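ロボに「手取り足取り」、PC解体を遠隔操作で教える　ドロカウの作業場で公開

中古パソコンの再資源化を手がけるドロカウ（Drokau）は1月、人がロボットアームを遠隔で動かして解体作業を覚えさせる取り組みを報道陣に公開した。対象はデスクトップ機の筐体からハードディスクを取り外す工程。プログラムは書かない。操作者が手本を見せ、その動きを記録して学習に使う。

公開は午前中、作業場の一角で。アームは2本、操作卓は別の机。操作者が手元の小型アームを動かすと、作業側のアームが同じように動く。いわゆるリーダー・フォロワー方式。手元のグリップを握れば向こうの指も閉じる。ひねればひねる。単純な仕組みだが、見ていると意外に忙しい。

同社で現場を統括するイッサ・サリバ氏は「ネジ1本、樹脂の爪1つで機種ごとに勝手が違う。全部を手順書にするのは無理だった」と話す。従来の自動機は同じ型が続けて流れてくるのが前提。ところが回収品は型も年式もばらばらで、ふたを開けるまで中の配置が分からない。へこんだ筐体、後から増設されたドライブ、前の持ち主が貼ったテープ。機械にとっては厄介な相手だ。

開発を担うのはプルルケオ（Prurkeo）。学習用のソフトと操作卓を提供し、技術者が週の半分ほど作業場に詰めている。これまでに集めた手本は1685回分。うまくいかなかった回も捨てずに残してあるという。同社のヴィルゴット・ヘルストレム氏によると、指が滑った後にどう立て直すか、そこが一番教えにくい。「きれいな手本ばかり見せると、ロボットは失敗した時に固まってしまう。人が慌てて持ち直す動きも要る」

操作者は現在3人。全員がもともと解体ラインの作業員で、ロボットの経験はなかった。最初の1週間は空の筐体で練習。指先の感触が返ってこないため、力加減は手首のカメラの映像とモーターの負荷表示で判断する。「手袋を二重にして、鍵穴をのぞきながら作業するような感じ」と操作者の1人。慣れるまで肩がこったそうだ。

1回の手本はおおむね短い。筐体の中へ指を入れ、ドライブの縁か引き手を探し、つかんで引く。書けばこれだけだが、角度が少しずれると樹脂の部品や板金に当たる。当たったらいったん戻して入れ直す。記録されるのは関節の角度、グリッパーの開き具合、それにカメラ映像。終わると操作者がペダルを踏んで区切りを入れ、成否をボタンで付ける。踏み忘れも多いとか。その場合は後から映像を見て切り直すため、これが地味に手間だという。

もう一つ、アームを直接手で持って動かす「ダイレクトティーチング」も試した。こちらは力の感覚がそのまま伝わる利点がある。ただ、狭い筐体では人の手がカメラに写り込み、学習データとして使いにくかった。今は筐体を台に固定する位置決めなど、大まかな動きだけに使っている。細かい作業は遠隔操作、粗い動きは手で直接、という分け方に落ち着いた。

照明にも手を焼いた。筐体の内側は金属板が多く、白い光を強く反射する。手本を集め始めた頃は天井灯の反射で指先の位置を見失う場面がが続き、台の上に拡散板を付けた。一方で、光り方をそろえすぎると別の作業場で動かない恐れもある。ヘルストレム氏は「わざと照明を変えた回も混ぜている」と説明する。拡散板を外した日、窓のブラインドを開けた日、どれも記録に残す。
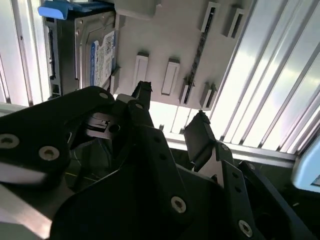
グリッパーの指にも手を加えた。当初の指は幅があり、ドライブと周囲の部品の間に入らない。そこで細い指に交換。設計は部品加工のカリーリョ（Carrilho）が請け負い、3度作り直したという。板はネジで留めてあり、曲がったり欠けたりすればその部分だけ取り替えられる。サリバ氏は「教える側も壊す前提でやっている。遠慮した操作だと手本にならない」。

学習後のロボットが自力で動く様子も披露された。この日は12回試し、うち3回は途中で停止。いずれも引き手をつかみ損ねたケースで、操作者が遠隔で引き継いで続きを行った。引き継いだ部分はそのまま新しい手本として追加される。止まる、人が助ける、また覚える。この繰り返しで精度を上げていく考え。なお、成功率の目標値については両社とも公表を控えた。

ネジ外しは当面、人が担当する。頭がつぶれたネジの判断が難しく、無理に回すと筐体ごと動いてしまう。ケーブルを抜く作業も対象外。柔らかくて毎回形が違うものは後回し、とのこと。

費用面の課題も残る。操作者が教えている間、その人は解体ラインから外れる。1人が1日に集められる手本には限りがあり、集中力が続かないため午後は別の作業に回すこともある。現場からは「教えるより自分で外した方が早い」との声も出たという。サリバ氏もそこは否定せず、「今はその通り。早く外すための作業ではない」と述べた。

ドロカウは次の段階として、手本をあと200回分追加し、小型筐体への対応を進める。操作卓はプラディア（Pladia）の拠点にも置く計画で、離れた場所から同じアームを動かせるかどうかを確かめる。通信の遅れがどこまで許されるかは未検証。操作者の募集も社内で始めた。経験不問、ただし細かい作業が苦にならない人を優先するという。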